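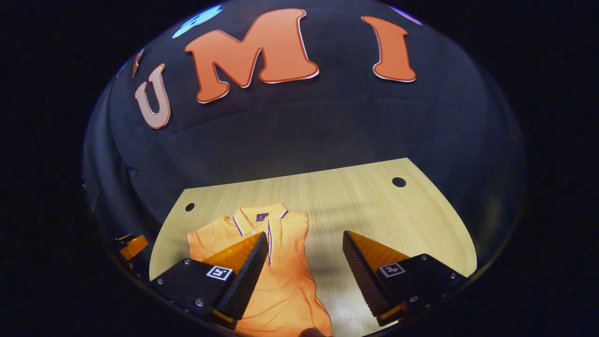 Orange polo, folded, on the table.

Community and Faith Biography > Writing and sourcing
Thread: Start date for a life of service, appointment letter vs. first activity

kestrel_index
I am compiling short biographical entries for a regional history of a religious community. Each entry is capped at 2000 characters. The current one is for Lungile Kruger, who taught children's classes at Motaung, later served as district secretary, and then worked as a nutrition educator at the Mullgate clinic.

The problem is the start of her service. The letter appointing her secretary is dated August of the year she finished school. Her own recorded interview says she had been "doing the work" for 4 years before that, starting with the classes. The family wants the earlier date in the opening line. The editor wants the date that has paper behind it. Which one goes first?

My draft is at 2524 characters, so something has to be cut either way.

tallow
The appointment letter. An opening line should carry the claim you can document. Put the interview in the second paragraph and attribute it to her.

marginal_gloss
I disagree with tallow. An appointment letter documents an appointment. It does not document the start of service. If the opening line says "served the community from," then the letter is the wrong source for it, however official it looks. Rewrite the line so it says what the letter says, or use the interview and cite it.

tallow
That is a fair point on wording. I would still not let a recollection recorded decades later set the lead date. People compress and stretch childhood years. I have transcribed enough interviews to see the same speaker give two different ages for the same event on one tape.

kestrel_index
She does that once, on a different matter. She gives her age when the family moved to Motaung as 8, and later in the same session she says she was already in the upper grade when they moved. Both cannot be right under the school's grading at the time.

marginal_gloss
Then the interview needs a note, and you should check the move against something independent. Was there a school register?

kestrel_index
There is a register. The page for the lower grade has water damage along the right margin and the admission column is unreadable for half the entries, hers included. The upper grade page is intact and lists her.

oldferry
Check the class reports if they survive. In most districts the teacher of a children's class sent a short report to the local body, with the names of helpers. Those reports are usually filed with correspondence and not with education, so they get missed. We found a run of them in a folder labeled "Hall, repairs."

kestrel_index
The Motaung correspondence is in the Kandska deposit. I have only been through the boxes marked education. I will request the general correspondence.

pw_drallum
I worked on the Drallum volume of a similar series. Our house rule was:

Opening line: name, place of birth, year of birth, and the role the person is best known for. No start date for service at all.
Second paragraph: childhood and first activity, attributed to whatever source there is.
Third paragraph: appointments, with dates from letters or minutes.
Last: occupation and later life.

It removed this argument from nearly every entry. The family still gets the early years near the top, and the editor gets dated offices.

tallow
I can live with that. My only objection is that readers who consult these as a reference look for the year in the first line. If it is absent they take the birth year and guess.

pw_drallum
We had one complaint of that kind. We had many more about start dates.

marginal_gloss
The Drallum layout also helps with length. Kestrel, what is in the 2524? If you have listed every office with its dates in full sentences, that is where the excess is.

kestrel_index
Current draft:

Birth and family, one short paragraph.
The move to Motaung, one paragraph, too long, includes the grade problem.
Classes.
Secretary, with a sentence for each renewal of the appointment.
Training in dietetics and the clinic.
A quotation from the interview.
Surviving family.

marginal_gloss
Cut the renewals to one sentence with a first and last year. Move the grade problem to a source note, if notes are outside the cap. Keep the quotation only if it says something the text does not.

oldferry
I would keep the quotation regardless. These entries read like personnel files otherwise. One sentence in her own words is worth more to a reader than the renewals.

tallow
Depends on the sentence. "It was a joy to serve" appears in half the interviews I have handled.

kestrel_index
The sentence is: "I carried the benches in, then I taught, then I carried the benches out."

tallow
Keep it.

marginal_gloss
Agreed. Check it against the audio before you print it. Typed transcripts of that period were often tidied.

kestrel_index
Notes are outside the cap, so the grade problem can go there. I am less sure about the clinic. The Mullgate annual report calls her an "assistant dietitian." Her certificate is for nutrition education. The family uses "dietitian."

pw_drallum
Use the report's title for the job and the certificate's title for the qualification. They do not need to match. Do not use the family's term unless you find a registration.

tallow
Seconded. Titles in annual reports drift from year to year as well, so look at more than one.

kestrel_index
Update. The general correspondence came up from the Kandska deposit this afternoon. There are three class reports from Motaung before the appointment letter. The earliest names "L. Kruger" as helper and is dated two years before the letter. The other two name her as teacher.

marginal_gloss
Good. That gives you a documented first activity. It does not contradict the interview, since a gap in surviving reports is expected. I would write "By [year] she was helping with the children's class," cite the report, and follow with her own account of having started earlier.

tallow
Is there any other L. Kruger in the district?

kestrel_index
An older brother, Leon. The report has no pronoun. The two later ones say "Miss Kruger."

tallow
Then the first report goes in the note with the ambiguity stated, and the text uses the later two.

oldferry
That is too strict in my view. The interview has her helping at that time and the next report has her teaching. It is a reasonable reading.

tallow
Reasonable, yes. Still a reading. Say so in the note.

kestrel_index
I will use the later two in the text and put the first in the note, marked as probable. Layout as per Drallum. I am requesting two more years of the clinic reports tomorrow and will post the job title when I have it.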